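2018-10-05, Zunorero workshop, laundry bench

Mint green again. The Grernik folding sheet (3650 words, I pasted it into a counter) has a paragraph on collars and not a line on what to do when the top half bunches up and the bottom half lies there looking innocent. Bottom edge straight, top a small mountain range. Smoothing from the hem upward just moves the mountains north.
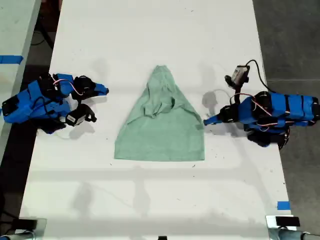
Photo: Zunorero bench log / Brarketberg

Tried the Arnardóttir order from the wall chart: flatten the top first, leave the hem alone. It asks for 8 moves. I lose faith by move 2. The chart quotes a household manual of 1869, when people presumably had more evenings.

Fuzz is a separate problem. Small dark round bits, pom-pom or foam or sponge, I'm not going to court over it. On mint green knit they would show up like a fly in milk. Pick them off the table before any folding starts. The saucer for them has gone missing, so use the lid of the button tin.

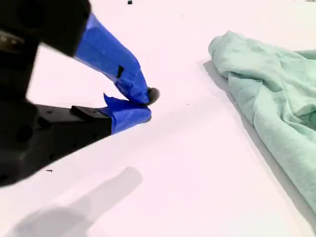
Still to do

Reprint the Arnardóttir chart bigger.
Ask Brarketberg for a garment in some other color. Any other color.
New saucer.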